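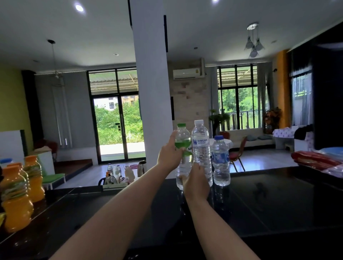 Two hands on a water bottle with a green cap. The clear bottles and the shiny counter make this a hard picture for a computer.

How Does Software Learn to See a Bottle?

Search this site Go All topics Ages 9 to 12

When you look at a kitchen counter, your brain sorts it into things: bottle, lid, hand. You do not notice it happening. A computer has to be given a program for the same job. That kind of program is called perception software.

Step 1: Numbers

A digital picture is a grid of tiny squares called pixels. Each pixel is stored as numbers that say how much red, green and blue light it holds. The software starts with only these numbers. It has no idea which ones belong to a bottle.

Step 2: Finding edges

The software compares each pixel with its neighbours. Where the numbers change sharply, there may be an edge. Orange juice is easy, as its colour stands out against a black counter. Clear plastic is harder. You can see through it, so the pixels inside the bottle may be nearly the same as the pixels behind it. Labels and caps help a great deal.

Step 3: Ignoring reflections

A polished counter works like a dim mirror. Each bottle can appear a second time, upside down. A simple program may report both as real. A better program has learned that a reflection joins the object at its base and is usually darker.

Step 4: Learning from labelled pictures

Kodico is a perception program used in the Clilholm project. It was trained on 4000 pictures. In each one, a person had drawn an outline around every object and typed its name. The program made a guess, compared it with the outline, and changed its own settings slightly to make the error smaller. Then it went on to the next picture.

Another 428 pictures were kept aside and never used for training. They were the test. If you practised spelling with the same 10 words that were in the test, your teacher would not know whether you could spell any others. Software is checked the same way.

Step 5: Hands in the way

Fingers wrapped around a bottle hide part of it. This is called occlusion. The software has to work out that the plastic above the fingers and the plastic below them are one object. It also has to mark where the hand stops and the bottle starts - a robot that copies a grip needs to know where the fingers go.

Step 6: Passing it on

Perception does not move anything. It sends a list of objects and positions to the planning software, which chooses a path for the robot's arm. The control software then turns the motors and corrects small errors on the way. If the list is wrong, the plan will be wrong too.

Try it yourself

Stand a clear bottle on a shiny tabletop. Draw only the edges you can see, and leave out the ones you just know are there. Check your drawing for gaps.

Comments (3)

Damian Krawczyk: My class did the drawing. The cap was the only part everyone got right.

Bogdan Kaczmarczyk: Does it work in the dark?

Prornness: Would a coloured bottle be easier? My favourite one is purple.

Related
What Is a Pixel?
Planning a Path: Mazes for Robot Arms
Why Motors Need Feedback
Sorting Recycling With Cameras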